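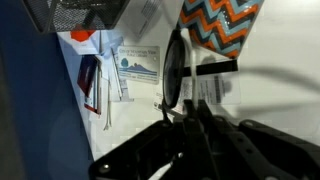 My desk is white, and it shows everything. Every crumb, every biro mark, every bit of post I meant to open in February. I used to clear it by shoving the lot in a drawer, and then Thoa Châu, who I share the spare room with on work days, got me doing it in an order I can stick to. Things with no business on a desk go first, so sunglasses, like the round black ones, come off before I touch anything else. Then post, such as a white envelope or folded paper lying on the top. The mesh organiser and the zigzag cup in orange, blue and white get sorted last, as those two are allowed to stay.

What you need: a damp cloth, a dry cloth, a bag for paper and about twenty minutes with the radio on.

Step 1. Take off anything you wear. Glasses, watch, scarf, hair ties. I fold my sunglasses and put them straight in their case by the front door (never lens down on the desk, I've ruined a pair that way!).

Step 2. Open the post. All of it, standing up. Bin the empty envelopes and put anything that needs a reply in one pile.

Step 3. Tip out the organiser. Mine gathers fluff in the corners, so I give it a good shake over the bin and go round the mesh with an old toothbrush. Try every pen on a scrap of paper before it goes back.

Step 4. Wipe from the back of the desk to the front with the damp cloth, then dry it. For ink I use a dab of washing-up liquid and a bit of patience.

Step 5. Put back what you use daily. For me that's the organiser at the back, the cup next to it and one notebook.

I do steps 1 and 2 most evenings and the whole thing when the fluff gets bad. If your desk is dark wood you can probably leave it longer, lucky you.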